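Filed under: Travel / Hotels / Threads

Iraklis Stamatopoulos
1 July 2018

Print this | E-mail this

1/ Ok quick thread from the Grestari, room 417, checkout soon so typing fast. Black headboard, gold scrolly trim, white everything else. Folded my black thing on the bed like a grown up. Remote lives on the bench now I guess.

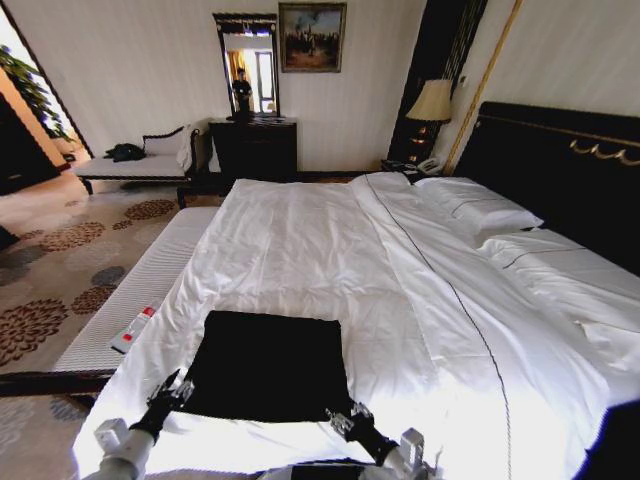

2/ Not folded here. Black heap on the duvet, still has to go in the bag. Gijs Vandenberghe packs in 4 minutes flat and wont stop texting me about it. Good for you Gijs.

Carpet tho. Big flowery rosettes, brown and dark gray on beige. Also a chaise with carved dark legs, very fancy, already a dumping spot for black stuff.
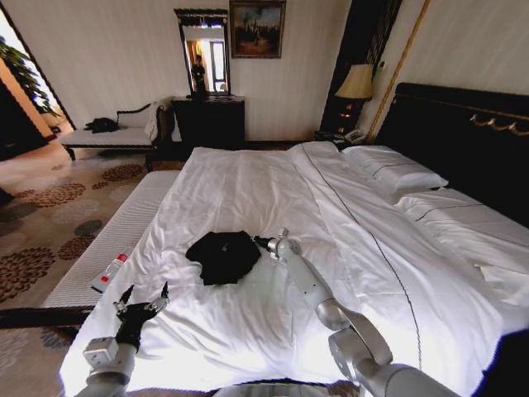 3/ Duvet report: does NOT want to lie flat. Smooth one corner, hump pops up in the middle. Paid 20 extra for the bigger bed, so thats 20 extra of wrinkles.

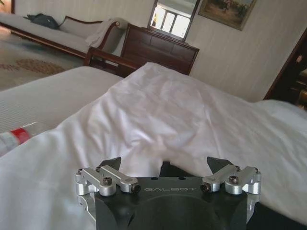
4/ Do people make hotel beds before they leave?? I always do, sort of. My mother would know otherwise. Pulling from the foot toward the pillows, dark stuff stays down at the near end til I find the zipper bag.
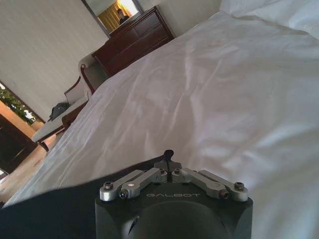 Next stop Larier, 70 miles, no idea what the beds are like. Collet in October if I get the days off. Piping on this duvet is a nice touch btw, want that at home. Anyone know where to get it, pls reply. ok shoes, keys, going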